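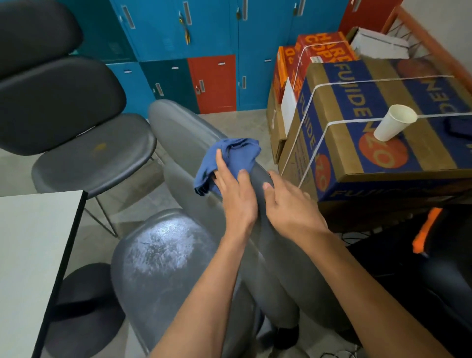
Page last changed: May, 4:10 p.m.

By Princess Dalisay
1 minute read

The chairs at the Weltby hall are getting their spring wipe-down at last, and it is a bigger job than you might think! There are 154 of them in all, gray ones and darker charcoal ones, and after a winter in the storage room by the lockers plenty have picked up a fair bit of dust (the scooped seats seem to catch the worst of it, right in the middle where you'd want to sit).

Orathai Srithong, who looks after hall bookings, asks for nothing fancier than a soft cloth, warm water and a little patience. "Start at the top of the backrest and work your way down," she told us, "and please don't forget the legs, bless them."

The cleaned chairs will go out for the Talavera supper, where about 19 tables are planned, and Kuldeep Sandhu would dearly love a few more pairs of hands before then. Come by any afternoon after 2, bring an old cloth if you have one, and stay for a cup of tea with the rest of us. The side door will be open.

Contact the Weltby newsletter | © Weltby Hall | Back to top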